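How Does an Art Society Put On a Big Show?

Have you ever stuck a drawing on the fridge? Then you've already put on an art show, a very small one! Now think about doing it with 156 pictures, a whole hall, and a crowd of people coming in the door. That's the job of an art society, and it is a lot of fun to see how it's done.

What is an art society?

An art society is a club for people who love making art. Some members paint, some carve or print or sew, and some mostly like looking (looking counts too!). Members share tools, teach each other tricks, and meet up to draw together. Many societies are very old, which means grandparents and grandchildren may have belonged to the same one.

The Tindall Art Society has 232 members. The youngest is seven! Every July they hold their Summer Show in the old grain hall, and anybody in the club can send in work.

Choosing the pictures

Last summer members sent in some 300 pieces. The hall isn't big enough for all of them, so three people called jurors had to choose. A juror is a bit like a judge, but jurors don't hand out points for neatness. They look at each piece for a while, talk about it, and look again. Does it make you want to come closer? Did the artist try something brave with color? Sometimes they disagree, and then the talking goes on for ages.

Clive Furnival has been a juror at Tindall many times. "I always look at everything twice," he says. "A quiet little picture can be hard to see when it's next to a loud one."
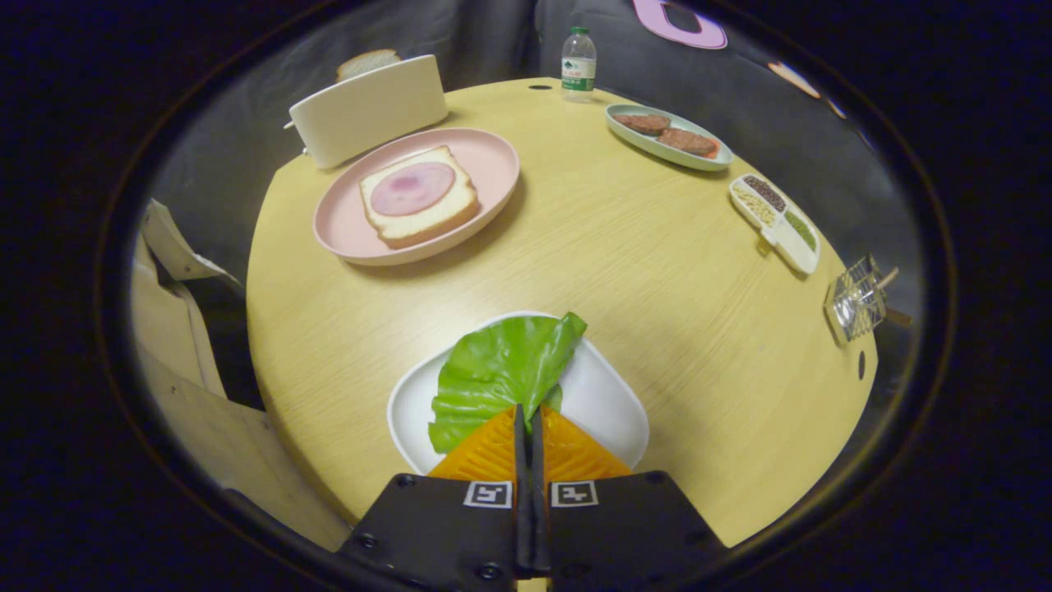 Not being picked can sting. Almost every artist has had work sent back, even very good ones, and plenty of them try again the next year with something new.

Hanging day

Hanging a show is like doing a giant puzzle with no picture on the box. First, all the art gets leaned against the walls on the floor. Then people start swapping. A huge stormy sea might gobble up the tiny portrait beside it, so the portrait moves. Two blue paintings might look wonderful side by side, or they might look like a mistake!

The middle of each picture usually goes at about the eye level of a grown-up. At Tindall there is also one wall hung much lower, just for shorter visitors. It's called the Ustis Wall, after the street outside, and lots of adults end up crouching down to enjoy it.

Reading the labels

Next to each piece is a small card. It tells you the artist's name, the title, and what the art is made of. Artists call that last part the medium. Look out for "mixed media," which means the artist used more than one kind of material, such as ink, cloth, and old bus tickets all together.

Try it yourself

Gather up art from your family or your class. Pick a wall and ask if you may use it. Lay everything on the floor first and swap things until you like how they look. Write a card for each piece, then choose an opening time (four o'clock is good, right after snacks) and invite your visitors in!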